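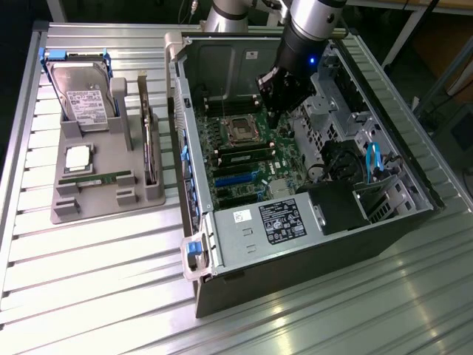
Kanach Rates

Retail currency exchange rates collected from walk-in counters and bank branches in the Brisodville area. Version dated 2/3/26. Maintained by Wen-hsiung Tai.

Contents

rates.csv - one row per posted rate
counters.csv - one row per counter
holidays.csv - closing days by counter
codes.txt - currency codes and the names used on rate boards
load.py - reads the tables and checks the keys

Summary

The dataset records the buy and sell rates that exchange counters post for the public, together with any flat fee charged on the transaction. It covers cash only. Wire transfers, prepaid travel cards and cash advances are out of scope. The home currency is the US dollar in every row.

Posted rates differ from the mid-market rate by a margin that is rarely stated on the board. The tables are meant to let a reader compute that margin per counter and per currency. No mid-market series is included; users must supply their own and match it on the timestamp.

Coverage

Counters: 8
Currencies: 12
Counter types: storefront, hotel desk, bank branch, airport

Not every counter deals in every currency. A missing row means the currency was not on the board at that reading. A row with an empty sell field means the counter buys the currency but had none to sell. Please do not fill either case with the previous value.

Fields in rates.csv

counter_id: key into counters.csv.
read_at: local time of the reading, to the minute. The UTC offset is part of the string.
currency: three-letter code.
buy: dollars the counter pays for one unit of foreign currency.
sell: dollars the counter asks for one unit of foreign currency.
fee_flat: flat fee in dollars. Zero means the board says no fee. Empty means the board says nothing.
fee_waived_over: transaction size in dollars above which the flat fee is dropped. Empty if there is no such rule. The most common value is 200.
source: board, web or phone.
note: free text, mostly empty.

Rates are stored as strings with the same number of decimal places as posted. load.py converts them to Decimal. Reading them as floats will lose trailing zeros, and the rounding check will then fail.

Quote direction

Counters do not agree on how to quote. Bank branches tend to post foreign units per dollar, storefronts the reverse. All rows are converted to dollars per foreign unit. Where a conversion was made, the note field holds "inv" followed by the original figure. Yen and won are quoted per hundred units at two counters and have been divided down.

The meaning of buy and sell is always from the counter's side. This matches the boards. Version 1 used the customer's side for web rows, which was a mistake. Anything computed from version 1 web rows should be run again.

Collection

Board readings are typed in from the counter and entered twice. If the two entries differ, the row is held until the next reading and then dropped if it cannot be settled. Web readings come from the counter's public rate page. Phone readings are used for the Penrose branch only, which has no public board.

Readings are taken once per open day. Several counters change rates during the day, so a row should be treated as a point reading and not as a daily average. The airport counter can be up to 12 minutes off its stated read time, owing to how its display cycles.

Known problems

The Provow Street storefront moved in April. It kept the same counter_id, and the address in counters.csv is the new one.

Small-bill surcharges are posted at one hotel desk but are not modeled. They appear in the note field as plain text.

Some counters offer a better rate on request or for large amounts. Only the posted rate is recorded, so margins computed from this data are upper bounds for customers who bargain.

The Canadian dollar rows for the hotel desks have sell rates that look too close to buy. They were checked against the boards and are correct as posted.

Use

python load.py --check

The check prints the row count per table and stops at the first bad key. It needs Python 3 and nothing outside the standard library.

Suitable uses include comparing margins across counter types and studying flat fees on small transactions. The data is not suitable for trading, tax filing or settling a dispute over a past exchange. Keep the receipt for that.

License and corrections

Free to use with credit to Kanach Rates. Send corrections as a single row with the counter_id, the read_at value and the corrected figure. Corrections without a timestamp cannot be applied.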